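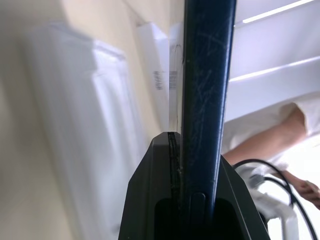 The gripper holding a scuffed navy blue piece upright during the club's box-handling work.

The robotics club that meets at the Ditis annex has moved into the second part of its year, and the members have put the wheels away. The fall was spent on driving robots. Since October the work has been on two arms and a table, and on getting the arms to pick up everyday things and set them down where they belong.

The task the club chose is called Clear the Desk. A handful of items is laid out on the table. The arms have to take them one at a time, pass an item from one arm to the other when the reach is too long, and put each in its place. Members drive the arms by hand first and save each run. The saved runs are then used to train a program that tries the same job without a driver.

Danuta Górecki, who teaches the Thursday group, said the members wanted to start with all the items at once. She had them start with a single box.

"A box looks easy," she said. "Then you try to get a finger on either side of it without pushing it across the table. We spent three sessions on that."

The club has set itself a goal of 300 saved runs before spring break. A run counts only if the item ends up in its place and neither arm bumps the table. Runs that fail are kept in a separate folder, and Jamshid Vahidi, a junior, has been going through them to sort out why. Most of the failures so far come down to two things. The fingers close before they are lined up with the item, or the driver tilts the wrist too far and the item slips.

Flat, smooth items have been the hardest. Jamshid asked the others to slow down for the last inch before closing the gripper, and the drivers now call out "closing" so that the person keeping the log can mark the time. He also made a short practice drill for new drivers. It is 15 minutes of picking up and putting down the same item, with no saving, before anyone starts a counted run.
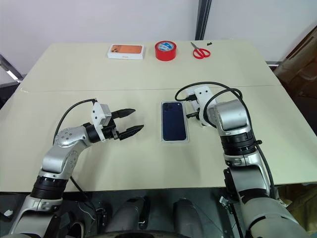 Both arms at the table with the dark blue phone box between them. Tape, scissors and a white phone box are along the far side.

Phone boxes were picked because members could bring them from home and because they come in nearly the same size. Scissors and tape came later. Ladan Ahmadpour, who keeps the item list, would like to add a stapler and a mug next, but the group voted to wait until the first set is going well.

The cables have needed attention too. Early on, a cable caught when an arm turned and pulled the plug out in the middle of a run. Dale Carrier, a parent who works in machine repair, came in on two evenings and showed members how to leave enough slack for the wrist to turn all the way. There is now a cable check on the start-up sheet — it is the second line, right after the stop button.

Costs have stayed within the budget. The club received a $2000 grant from Juveo for the year, and most of it went to spare gripper parts and a second computer for training. What is left will cover the entry fee and the van for the Cloltel Student Robotics Day. The club plans to enter the two-arm event there with a team of 3 drivers. Jasmina Stojanović will be team captain. The other two places will be decided by a drive-off at the end of the month, open to any member who has finished the practice drill.

Members should note the following for the coming weeks. Thursday sessions start at the usual time, but the door on the parking lot side will be locked, so please use the front entrance. Long hair should be tied back and loose sleeves rolled up before going near the arms. Anyone who takes a log sheet home needs to bring it back by the next session.

The club is also looking for clean, empty phone boxes in any color, with lids that still close. They can be left in the bin outside Ms. Górecki's room. Families who want to watch a session are welcome, and should let her know the day before.

Posted February 3, 2022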